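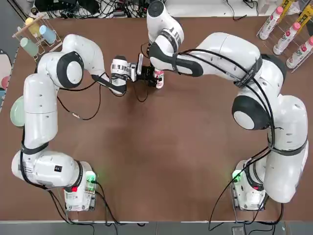 Start with the night it stopped, a voice from the second row said when I gave this talk at Findthorpe in February, and leave the slides about the budget for later, because all anyone wants to know is why two arms quit in the middle of a handover.

Home | Talks | Projects | About | Contact

Speaker notes, handover faults on the Itance bench
September 9, 2026
By the Itance bench team

We use cookies to remember your settings. Accept | Manage

So I took the advice, and I'm very glad I did! Good morning, everybody, and thank you for coming in out of the corridor. (Wait for the door to close.)

The job sounds like nothing at all. One arm picks up a little drink bottle, the other arm comes over and takes it, and down it goes. We had run it for weeks on the Plustis controller and had grown rather fond of it, I must say. Then one evening, on run 23, the second arm closed its fingers before the first had let go, both arms pulled, and the whole thing locked up with a force fault. The bottle was squashed, and we all stood there looking at it like worried parents.

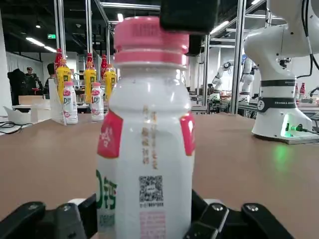 Now, the log said the first gripper was open. It had been told to open, you see, and our software took the telling for the doing. The real finger position was arriving late, by almost 6 control cycles, and we weren't reading it anyway. (Slow down for this bit, people like to write it down.)

We went back through the old runs and found four more where the arms had tugged at each other a little, too gently to trip anything. We'd had those the whole time!

What we changed: the giving arm now has to report its true finger width before the taking arm may lift. The force limit during a handover is lower. And the Fröhlich stop button has moved to the front edge of the bench, where you can reach it without leaning in between the arms, as I'm sorry to say I did that evening.

(Ask for questions. If the budget comes up, go to the spare slides.)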